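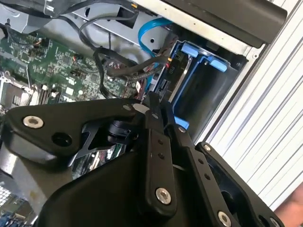 Chapter 9
Opening Up the Desktop

I put off opening my first computer for two years. It sat under my desk at Lill, a little print shop where I did layouts, and it got slower and louder until one morning in September it stopped starting at all. I borrowed a screwdriver, took off the side and stared. I had expected something like the inside of a watch. What I found was mostly air, a lot of dust and a handful of parts I could have named if I'd bothered to read one page about them.

So consider this chapter that page, stretched out a bit! We'll spend it inside an ordinary desktop tower, the kind that offices buy by the dozen and schools get handed down. By the end you should be able to look into a case you've never seen before and say what most of the big lumps are.

You'll need the worksheet from Chapter 8 (the one with the blank case outline) and a pencil. If you're working along with a real machine, shut it down, pull the power cord out of the wall and touch bare metal on the case before you touch anything else. I still say those three steps out loud, and my students at Pulgate have learned to say them with me.

Lay the tower on its side, too. People love to work on it standing up, and then they drop a screw and spend ten minutes fishing for it behind the power supply. With the case flat, the motherboard faces you like a map on a table, and a map is a pretty good way to think of it. The square socket is where the processor goes. The power supply is the big metal box with the warning label, and you never open that one, even unplugged - it can hold a charge long after you think it's dead. 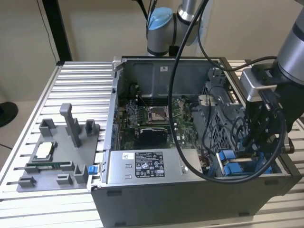

9.1 Where the files live

Ask ten people to point to the part of a computer that holds their photos and you'll get some wonderful answers. I've had people pat the monitor. The part we want is the drive, and in a desktop tower it usually sits in a metal cage, away from the busier end of the board.

A hard drive has two sides to its personality. One side is a smooth metal lid, and the other often shows a green circuit board. Along one edge you'll find the connector, a row of thin metal contacts. Please keep your fingers off those. Skin leaves oil behind, and I'd like you to get into the habit of holding a drive by its long sides, the way you'd hold a paperback.
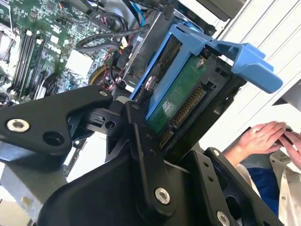 Older towers held their drives with four screws, and getting to the back two meant taking half the case apart. I have the scarred knuckles to prove it. Then the makers started using caddies, plastic trays that grip the drive and slide in and out of the cage. Many of them come in a loud color, and the color is a message: this part is meant for your hands. When you open a strange case, look for the colored plastic first. It'll show you the tabs, latches and handles the designer expected you to use.

Before you slide any caddy out, unplug both cables from the drive, the data cable and the power cable. Pull on the plug and leave the wire alone. Then squeeze or lift the release and draw the caddy toward you in one slow, straight line. If it sticks, stop and look for a cable you forgot.

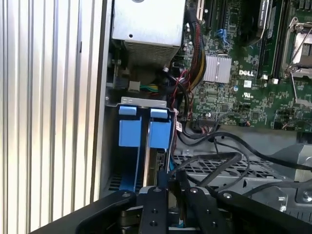

Before you read on

Fill in as much of the Chapter 8 outline as you can from memory: processor socket, memory slots, power supply, drive cage. Use pencil, and leave the wrong guesses in place for now. We'll come back to them in 9.4.

Write down one part you've seen inside a computer and couldn't name. Keep that note, as you'll need it for the Plisard exercise on page 72.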